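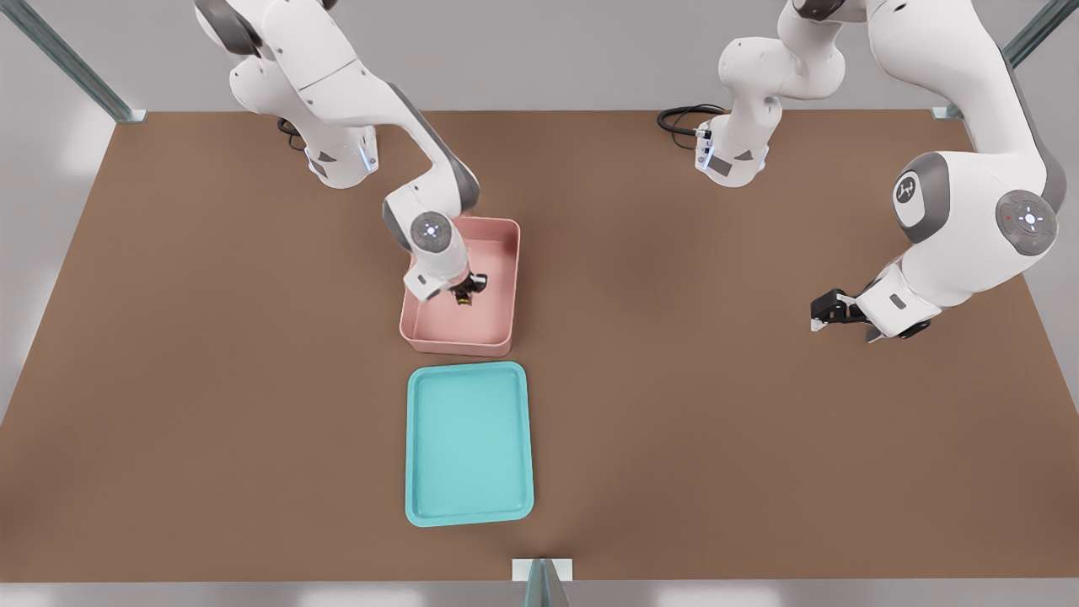

Losard_watcher
so the Tendent trade deal got thru committee in February, 241 pages and the labor rights section is 17 lines. 17! No enforcement, just "shared values." They'll sell us machines, and we don't get to ask how the workers are treated. Not ok imo

nestmont_mike
Did you read the annex tho? There's a review after 18 months. Walk away now and somebody else signs, and then we have zero say

Losard_watcher
read it. Review is "at the request of both parties." So they just say no

guo77
Mike's half right. My plant in Nestmont ships there, up to 3,000 jobs in the county tied to this. Easy to be pure when its not your paycheck

plainoldvoter
Nobody's saying zero trade. Put a real penalty in and vote again. Last deal had one

nestmont_mike
last deal never got signed, thats my point

plainoldvoter
It died over beef quotas, not labor. Go look it up

guo77
ok fair on the beef. still want it passed

Losard_watcher
Calling my rep's office at 9 am, will post what they say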